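Kineck Cutlery Sorting: Read Me First

Welcome, and thank you for picking up this set of recordings. It holds the cutlery sorting runs from the Kineck bench, along with the notes we kept while we were chasing a fault that cost us a good part of October. If you only want the clean runs you can skip down to "What is in the folders," but I would gently ask you to read the next two sections first, because the fault is still in some of the data and it is easy to mistake for ordinary clumsiness.

What went wrong

The task is a simple one on paper. Two arms share a table, forks and knives are scattered over it, and the pieces have to end up in the bins at the back. The right arm does most of the picking in these runs. For the first stretch of recording everything looked fine to us, and then the right arm began to press. It would come down on a knife handle, close its fingers, and keep going down a little longer than it should have before lifting. Most of the time the knife came up anyway, so we put it down to a tired operator and carried on. I wish we had stopped sooner!

What made us stop was a run in which the arm pushed hard enough to trip its own force limit. It froze with the fingers down and held there until someone hit the stop button. No one was hurt and the table came away with nothing worse than a small dent, but an arm that leans on things is a safety matter even when the thing it leans on is a piece of flatware, and we shut the bench down that same afternoon. 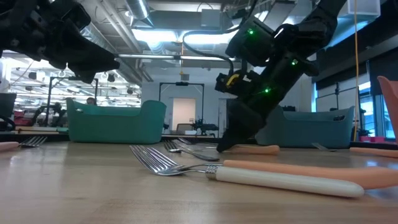 Right arm down at a peach-colored knife handle, bins at the back of the table.

The cause, as far as we can tell

We spent a long while looking in the wrong place. Our first guess was the gripper, so we swapped the fingertips and saw no change. Our second guess was the control software (we call it Jeneck, and it gets blamed for most things here, sometimes fairly). The real trouble was the height calibration. The right arm's mount had been loosened and tightened again when the bench was moved, and the stored table height was never measured afresh. The arm believed the tabletop was 3 millimeters lower than it was. With a fork lying flat, that small error hardly shows. With a thicker handle under the fingers, the arm meets the piece early and goes on trying to reach a height it cannot get to.

The left arm had not been touched during the move and its numbers were good all along. That fooled us for a while too, as we kept checking the left arm, finding it healthy, and assuming the right one must be the same.

What is in the folders

There are 20 runs in all.

clean: 9 runs, recorded after the height was measured again.
pressing: 11 runs, recorded with the wrong height. One of these, run 19, ends in the force limit stop described above.

We thought hard about throwing the pressing runs away and decided to keep them. They are useful if you are working on fault detection, and the people at Gruretti who asked us for the set wanted exactly that kind of material. Please don't train a picking policy on them, though. The arm will learn to lean, and you will be back where we were.

Each run has its video, the joint readings from both arms, the gripper opening, and a short text note. The notes were typed by whoever was at the bench, so the spelling wanders and a few are only a word or two long.

Known problems

The force readings in the pressing folder top out at the limit, so the true peak in run 19 is not known.
The clocks on the two arms drift apart slightly over a long run. The Li script in the tools folder lines them up again.
The bench sits in a large shared room with windows, and daylight changes from run to run.
Cutlery was laid out by hand, with no fixed pattern.

If you set up a bench like ours

Measure the table height on both arms after any move, however small, and write the new number down where the next person will see it. Set the force limit lower than feels comfortable and let it annoy you for a week. Keep the stop button within reach of the person watching, on the side they are standing. We have since added a check at startup that touches each arm to the table and refuses to run if the reading is off. It adds a minute to the morning, and there has been some grumbling.

Corrections to the run notes are very welcome, especially from anyone who was at the bench and remembers more than they typed.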